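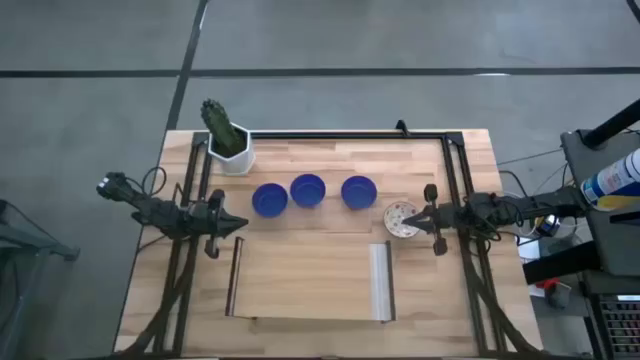 Yến Mạc asked whether the yogurt program on the Nelora can be left to run overnight, and whether the jars need their lids on. Yes to the first, provided the milk has been heated and cooled as set out in this section. Leave the lids off until the program has finished.

4.3 Making plain yogurt

You will need one litre of whole milk, 100 g of plain yogurt with live cultures, a cooking thermometer and the glass jars supplied.

1. Wash the jars and lids in hot soapy water. Rinse well and let them air dry.

2. Take the starter yogurt out of the fridge and leave it on the counter while you heat the milk.

3. Pour the milk into a heavy saucepan. Heat it slowly to 85 °C, stirring so it doesn't catch on the bottom. Hold it there for five minutes.

4. Take the pan off the heat and cool the milk to 43 °C. Standing the pan in a sink of cold water speeds this up. Skim off any skin.

Caution: Milk above 50 °C will kill the cultures. Check with the thermometer before going on.

5. Whisk the starter with a ladleful of the milk until smooth, then stir it back into the pan.

6. Fill the jars to the line. Wipe the rims.

7. Stand the jars in the base, put on the clear cover and plug in the unit. Press MODE until YOG shows, set eight hours and press START.

Note: For a sharper flavour, set ten hours. Skim milk gives a thinner result at either setting. Two spoonfuls of skim milk powder whisked in at step 3 will firm it up.

8. When the unit beeps, lift off the cover, keeping it level so the water collected inside doesn't run into the jars. Screw on the lids and put the jars in the fridge for at least four hours.

Caution: Don't move or bump the unit while the program is running. The yogurt may separate.

Keep finished yogurt in the fridge and eat it within a week. Set aside 100 g from a fresh batch if you want to use it as the next starter. After four or five batches, begin again with a new tub.

For fruit yogurt, stir in cooked and cooled fruit just before serving. Cleaning the base and cover is covered in 6.1.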